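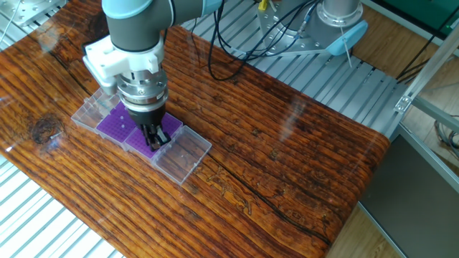 在 Killia 分部的样品准备室,从三月开始有一部分搬放吸头盒的工作交给机械臂做。这个项目在公司里叫 Etar。很多同事向我提了问题,有的是在食堂里问的,有的写在邮件里,也有人把纸条放在我的桌子上。我把它们收集在一起,尽量用简单的话回答。先说明一下工作的范围,因为有人听到"实验室自动化"就想到整个房间都没有人了。Etar 现在学习的是很小的动作:夹爪朝下,对准紫色的吸头架或者旁边的透明空盒,一个盒子接一个盒子地处理,盒子在台面上排成一条斜线也可以。移液、写标签、检查样品,这些仍然由我们的人来做。

Etar 来了以后,会不会有人失去工作?

在样品准备室工作的有九个人,他们的合同都没有改变。管理层在三月的会议上说,这个项目不会作为减少人员的理由,这句话写在会议记录里,你可以向我要一份。我也必须诚实地写清楚:会议记录里的承诺到明年三月为止。以后怎么样,我没有权力回答,我也不想用好听的话让大家放心。如果你想知道更多,请直接问你的部门主管,主管有义务用书面回答你。

为什么先选吸头盒,没有选更难的工作?

因为这个工作数量多,内容又总是一样。我们一个月要用超过 2000 盒吸头。每一盒要拿出来、打开盖子、放到位置上,用完以后还要拿走。做过的人都知道,一天下来大拇指和手腕很不舒服。去年我们做过一次关于身体疲劳的询问,开盒盖是被提到最多的动作,排在长时间站立的前面。我自己在准备室工作过四年,我的右手到今天还记得这件事。

更难的工作,例如判断一个样品是不是混浊,现在没有计划交给机器。

机械臂自己开盖子吗?

目前不开。盖子由值班的人打开,并且要完全翻开,平放在台面上。半开的盖子会挡住夹爪的路线,系统就会停下来等人。我们试过让机械臂自己开盖,但是不同批次的盒子,卡扣的松紧有差别,有时候盖子没有开,整个盒子被提起来了。这个部分由 Prajapati 工程公司继续研究,没有给出日期。

所以请大家在开始以前做一个小检查:盖子翻到底了没有,吸头架在底座里放平了没有。这个检查用不了很长时间。

吸头架里还剩几支吸头,可以放上去吗?
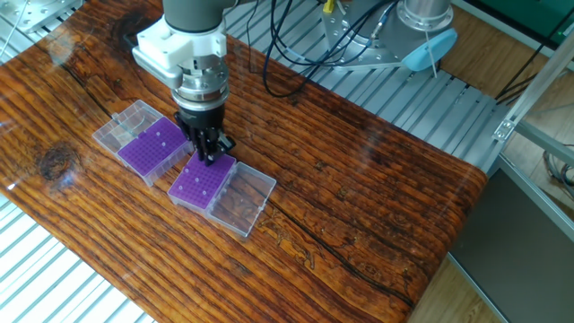
可以,但是要在屏幕上选择"部分使用"。如果你选择"满盒",系统会按照满盒来计算,后面的数量就全部不对了。五月有一个下午发生过这样的情况,我们用了很长时间才找到原因,最后整个批次重新登记。选择错误的那位同事没有受到批评。原来的按钮做得太小,两个选项又靠得太近,现在按钮已经改大了。

剩下的吸头能不能继续使用,仍然按照原来的规定判断。机械臂不知道一支吸头干净不干净,请不要把这个判断留给它。

谁可以操作它?

完成培训并且在 131 号表格上签了名的人都可以。培训分两个上午,第一个上午讲安全和停止,第二个上午自己动手。没有考试。培训老师会看着你完整地做一遍,如果你觉得还没有准备好,可以再来一次,次数没有限制,时间算作工作时间。

夜班的同事提出,培训总是在白天,对他们不公平。这个意见是对的。从下个月起,每个月有一次培训放在晚上,地点还是 1604 室。

如果我害怕它,怎么办?

请告诉培训老师,或者告诉我。害怕是很正常的感觉,我第一次站在它旁边的时候也往后退了一步。你可以先只看,不动手。有一位同事看了三个星期以后才开始操作,现在她教别人。

也有同事一直不想操作,我们可以换工作安排。到现在为止,这样的换班都是同事之间自己商量好的,主管没有反对过。

它运行的时候,我的手可以伸到台面上吗?

不可以。即使它的速度很慢,即使你只是想把一个盒子摆正。请先按暂停,等手臂完全停止,再伸手。暂停以后继续运行很简单,只要在屏幕上确认一次,它会从停下的那一步接着做。

有几位很有经验的同事觉得这条规定太严格,他们说自己的手比机器快。也许是这样。但是新来的同事会学习他们的习惯,新同事的手不一定快。

桌子后面和旁边的电线,我可以整理吗?

请不要自己动。电线看起来有点乱,但是手臂转动的时候需要一段长度,如果把它们扎得太紧,手臂转到最远的地方会拉到接头。打扫的时候请绕开电线,擦能擦到的地方就够了。如果你看到接头松了,请停止运行并且打电话给设备组。

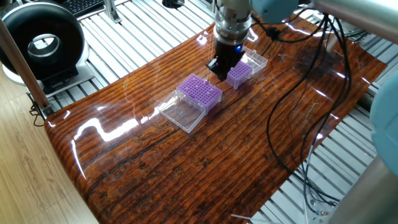
设备组星期一到星期五都有人接电话。夜里没有人接,这是我们现在的一个缺点。夜班如果遇到问题,请停下机械臂,用以前的方法手工完成工作,在本子上写一句话就可以。不要为了让机器继续工作而自己修理。

机器停了,生产量没有达到,算谁的责任?

不算个人的责任。这个问题被问得最多,所以我去找管理层要了一个清楚的回答。停机的时间会从计划里减去,值班的人只需要写下停止和恢复的时间。原因写不写都可以,你知道就写,不知道就写"不清楚"。

我想多说一句。刚开始的几个星期,有人为了不写停机,自己很快地把盒子搬完了。我理解这样的好意,可是设备组因此看不到问题在哪里,同样的问题第二个星期又来了。

工作真的变轻了吗?

对手来说,变轻了一些。对头脑来说,有的同事觉得更累。以前搬盒子的时候可以聊天,可以想晚上吃什么。现在你站在旁边,需要注意屏幕,又没有很多事情做,时间过得很慢。这一点我们在计划的时候没有想到。

我们现在的办法是,一个人看管不超过两个小时,然后换到移液台。不是每个人都喜欢这个办法,有两位同事更愿意一整天做同一件事。我们九月再讨论一次,请把你的意见在那以前告诉我。

系统会记录我的工作速度吗?

系统记录机械臂的动作时间、停止的次数和错误的编号。登录的时候需要员工号码,这个号码和培训记录连在一起,用来确认登录的人受过培训。工作委员会和公司签了一份协议,协议规定这些数据不可以用来评价个人。协议挂在茶水间的布告板上,有三种语言的版本。中文的版本是我翻译的,如果有不清楚的句子,是我的中文的问题,请告诉我,我会改正。

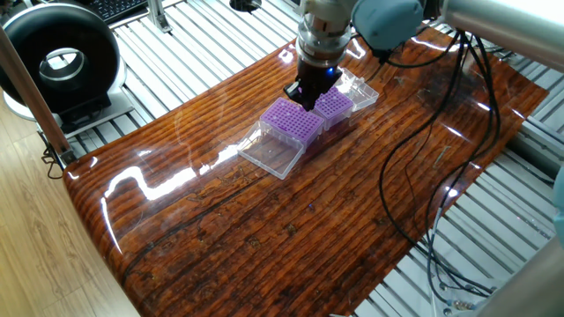

还有同事问过数据保存多长时间。动作数据保存六个月,然后删除。登录记录的保存时间和门禁记录一样。你有权看到和自己有关的全部记录,申请以后一个星期之内可以拿到。

大的吸头架和小的吸头架可以混合摆放吗?

可以放在同一个台面上,但是每一种要在屏幕上单独登记。两个架子之间请留一点空,让夹爪的手指可以下去。留多少不需要用尺子量,培训的时候老师会让你看合适的距离,做几次以后眼睛就习惯了。架子摆得有一点斜没有关系。

如果你不确定架子的种类,请看包装纸上的编号,不要只看颜色。

台面可以用酒精擦吗?

请用设备组准备的清洁剂,放在水池上面的柜子里。台面很亮,灯光会反射,有水迹的时候反射更厉害,所以擦完以后请再用干布擦一遍。杯子和手机也请不要放在台面上,早班有人忘记过一个杯子,那次没有发生事故,只是大家都吓了一跳。

我可以提出改进的建议吗?有人会看吗?

有人看。建议本放在 1604 室门口的架子上,你可以写中文、英语或者你觉得方便的语言。Kestorent 的项目组每两个星期读一次,在每一条下面写回答。把按钮改大、把屏幕转一个角度、在换班的时候不启动新的批次,这三件事都是从本子里来的。

也有没有被接受的建议。有人希望把提示声音完全关掉,这个不能做,因为背对着机器的人只能靠声音知道它要动了。我们把音量调低了一级,提建议的人说还是太吵。

别的房间以后也会安装吗?

现在只有准备室。称量室提出过申请,项目组去看过一次,那里的通道太窄,需要先搬走一个柜子,柜子归另外一个部门管理,这件事还没有结果。如果有新的决定,会先通知那个房间的员工,然后才通知全公司。这个顺序也是同事们要求的,准备室当时是最后知道的,大家很不高兴,我认为他们有道理。

临时工和实习生也可以参加培训吗?

临时工可以,内容和正式员工一样,工资照付。实习生可以参加第一个上午,也可以在旁边看,但是现在不可以单独操作。学校的保险对这个问题没有写清楚,我们已经发信去问了,收到回答以后我会更新这一页。

分类:工作与人员 > 实验室自动化 > 常见问题
7月29日 星期一 | 文:Hemant Grewal
打印本页 | 用电子邮件发送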